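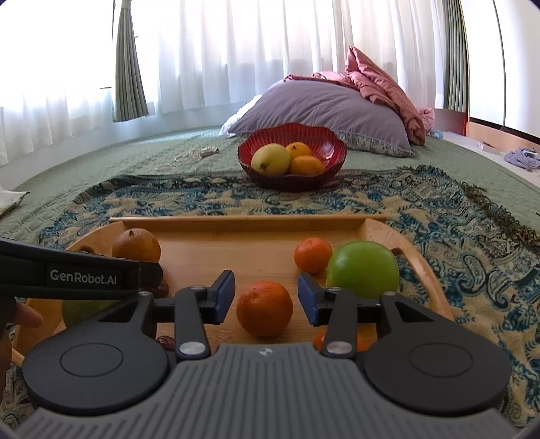 Mandarin on the tray, green apple next to it.

Monday, quick notes before I forget it all. Open day at the Valderrama packing house, out past Gidley. Doors at nine, got there late, parking in the field and mud everywhere. Missed the welcome talk. No great loss, they had it on a printed sheet.

Fruit first. Sample trays set out for visitors, pale wood with curved sides and a handle opening at each end. Nice things, would buy one. Not for sale, I asked. The mandarins were the draw for me - deep orange, that fine dimpled peel. Tried one at the tasting counter. Sweet, thin membranes, a couple of seeds. Apples I skipped, had one in the car.

Then the tour. Abelardo Cáceres took our group, 23 of us, too many for the walkway realy. He talks fast and the belts are loud. What I got down: the house runs 4,000 crates on a good day in October, less now. Wash line is called the Lavo, everybody there just says "the Lavo" like it's a coworker. Fruit goes in leafy and comes out shiny. After that a dryer tunnel, then sizing, then people at the end pulling out anything soft. Hairnets for all of us. Mine split.

Cold rooms next. Three of them, only one open to us. Smelled great, like peel and cardboard. Somebody asked about wax and got a long answer, I was at the back and heard half. Something about a thinner coat for the local stores.

Upstairs there's a little display on the Goltar orchard, where most of the mandarins come from. Old pruning tools, labels, a wall map with 1,981 trees marked on it as tiny dots. Worth the stairs. Wish I'd had more then ten minutes there.

Lunch was soup and bread, long line, gave up and ate another mandarin. Bus group came in at noon and it got packed, so go early. Wear boots. Bring cash for the shop - card reader was down. Got a bag of seconds and a jar of marmalade, haven't opened the jar yet.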